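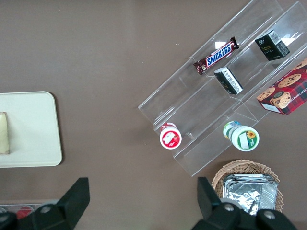
The Office of Cell Maintenance at Susten hereby records the service of Unit 94, performed on 19/09/2018 in accordance with the Prustard schedule.

The unit was placed in hold at the start of the shift. Both black fingers were inspected, and the bolts that secure them were tightened to the figure given in the Plillitent handbook. Stock was left in position on the clear stepped stand, as the handbook requires – the candy bar on the upper tier, the round containers on the lower ones.

The technician then requested the standard 40 test approaches. The unit completed 38. On the remaining 2 it stopped over the wicker basket of foil trays and stayed there until released. No fault code was issued. The log contained one line, which the technician copied out by hand: "Considering."

The matter was referred to the Brynjólfsdóttir desk, which replied that the word did not appear in any approved vocabulary and asked that the wrist be recalibrated. This was done. The test was repeated, and all approaches were completed without delay.

The technician signed Form 494 and left the section for remarks blank. Before closing the cell, the technician moved the basket slightly closer to the unit. No entry was made of this. The next service is due in December.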